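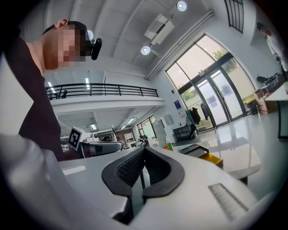 4. Setting Up Your Ulton Countertop Dehydrator

Read this section once before plugging anything in. Most people read it afterward, with a tray of leathery bananas in front of them, and it is just as accurate then but less useful.

4.1 Choosing a spot

1. Pick a level surface that can hold the dryer and one full tray set beside it. You will need somewhere to put trays down, and the floor is a poor choice if you own a dog.
2. Leave 4 inches of clear space behind the rear vent. A curtain does not count as clear space.
3. Plug the cord directly into a wall outlet. The heater and fan should not share a power strip with a kettle, a toaster, or anything else that has ambitions.

CAUTION: Do not run the dryer inside a closed cupboard. It moves warm, damp air out of the food and into the room, and a cupboard is a very small room.

4.2 First run (empty)

4. Wash the trays and the drip sheet in warm soapy water. Dry them by hand. The trays are not dishwasher safe, whatever your brother-in-law's are.
5. Wipe the inside of the cabinet with a damp cloth. Keep water away from the fan grille.
6. Slide the drip sheet into the bottom rail, then add the trays from the bottom up. Each tray has a small notch, which faces the door. If a tray sticks halfway, it is upside down.
7. Close the door until the latch clicks. Set the dial to HIGH and the timer to 42 minutes.
8. Open a window. There will be a smell like a new shower curtain. It fades by the second batch.

NOTE: The Skeltlow edition has a push-button timer in place of the dial. Hold the button until the display blinks, then tap up or down. Holding it longer switches the display to Celsius, and everyone does this at least once.
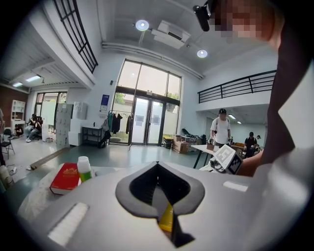

4.3 Your first real batch

Start with apples. They are cheap, they forgive a good deal, and you can eat the mistakes.

9. Core the apples and slice them to an even thickness. Even matters more than thin. One fat slice in a tray of thin ones will still be damp when its neighbors could shingle a roof.
10. Dip the slices in water with a squeeze of lemon if you care about color. Pat them dry.
11. Lay them in a single layer with a little air between them. Overlapping slices dry into one large slice.
12. Set the dial to MEDIUM. Check after four hours, and swap the top and bottom trays while you are in there.
13. The apples are done when a cooled slice bends without feeling wet. A warm slice always feels softer than it is, so let it cool before you judge it.

CAUTION: The settings in this section are for fruit only. For meat, follow the temperatures in Section 7 exactly. This is the one place in the manual where we would rather you did not experiment.

4.4 Storing what you made

Let everything cool completely before it goes in a jar. Fill the jar loosely, put the lid on, and give it a shake once a day for 10 days. If you see fog on the glass, the fruit goes back in the dryer. If you see mold, the fruit goes in the trash, including the pieces that look fine.

NOTE: The drying times in the Promville booklet (supplied with older units) were worked out in a much drier kitchen than yours. Use the ones here.

Section revised 23 August 2020 by Teodora Georgiev, who would like the word "crispy" kept out of customer letters about pears.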